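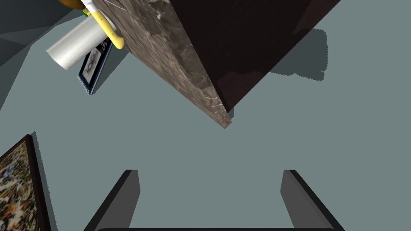 So we finally picked the countertop. I know, I know, I've been going on about the kitchen since March, and those of you who only come here for the bread recipes have been very patient with me. The bread is on hold until I have an oven again.

When we bought the place in Pevside I had it all worked out. White cabinets, plain counter, done by summer. I did not know that a plain counter comes in more versions than a box of crayons, or that you can drive to three stone yards on one tank of gas and come home knowing less than when you left.

First there was the big one out on the highway. They walk you down long rows of slabs standing on their ends, and every slab has a name like a cruise ship. I fell hard for a pale one with gold running through it and asked the price, and the man wrote it on a card and slid it over to me face down, like we were buying a racehorse. I put the card in my bag and we went for tacos.

Then there was Arsenault, which is smaller and a bit of a mess out front, and where I ended up spending most of a morning. Guilan Shi runs the office there and she was the first person who asked me what I cook. Not what color I like! What I cook! I said a lot of tomato sauce, a lot of lemons, pie crust on weekends, and my husband makes something with turmeric that has stained every spoon we own. She made a face at the turmeric and told me to keep away from real marble unless I was the kind of person who could live with marks.

I thought about that all the way home. Am I that kind of person? My grandmother's table had a burn in it the shape of an iron and I loved that burn. But I also cried over a scratch on a car I'd had for two days, so who can say.

What I did in the end was ask for samples. If you take one thing from this post, please ask for samples and then be really mean to them. I had five little squares lined up on the laundry room floor, and I put lemon juice on them, and red wine, and coffee, and the turmeric, and left them overnight. In the morning the real marble had a dull ring where the lemon had been, and you could feel it with a fingertip. The granite didn't care about anything. The quartz held on to a very slight yellow patch from the turmeric, which came off with baking soda and a fair amount of swearing.

(The fourth one was a concrete sample from my friend I-seul Tak, who pours her own in her garage. It drank the wine like a sponge. She says it wasn't sealed properly and wants me to mention that. Mentioned!)

The other thing is light. I carried those squares all over the house. The brown one I liked so much at the yard looked like wet cardboard under our kitchen bulbs at 7 p.m. and then absolutely lovely at breakfast. I ended up changing the bulbs, which cost a lot less than changing my mind. Warm ones, in case you're wondering. The cool ones made everything look like a dentist's office, including us.

Now, money. The first quote for the room, with the sink cutout and the edge and the delivery, made me sit down on an upside-down bucket. The second was 900 dollars lower for what I swear was the same stone. And then Guilan asked if I'd looked at the remnants. I hadn't even heard of remnants! These are the leftover pieces from bigger jobs, and they live around the back, and if your kitchen is small (ours is very small) you might get the whole thing out of one or two of them. The piece I wanted for the short side by the window came to 700 dollars, cut and polished. I said yes so fast I didn't ask about the edge.

Which brings me to edges. There's eased, beveled, bullnose, half bullnose, and one called ogee that looks like a fancy picture frame. My neighbor Anjana Khondokar had the ogee put in and has been getting flour out of it with a toothpick ever since. We went with eased, meaning it's square with the sharpness taken off. I've bumped my hip on enough sharp corners in this life.

The measuring guy came in July. He had a thing that shot a laser at the walls, and he went very quiet, and then he told us the back wall bows out by up to an inch. The house is old, so fine, but I'd been hanging pictures on that wall for months thinking I was the crooked one.

Right now we're living with a sheet of plywood on top of the cabinets, and a hot plate, and the sink hooked up on what I can only describe as faith. We eat a lot of eggs. The install is supposed to happen in 2 weeks, which I've learned to hear as four.

Things I still haven't decided, and would love your thoughts on: do we run the stone up the wall behind the stove or do tile? My husband wants tile. I want to stop making choices. Also the faucet, because the one I bought in a sale is too tall for the window and I threw out the receipt.

I'll put up a proper post once it's in. And yes, Mom, I am going to use a cutting board.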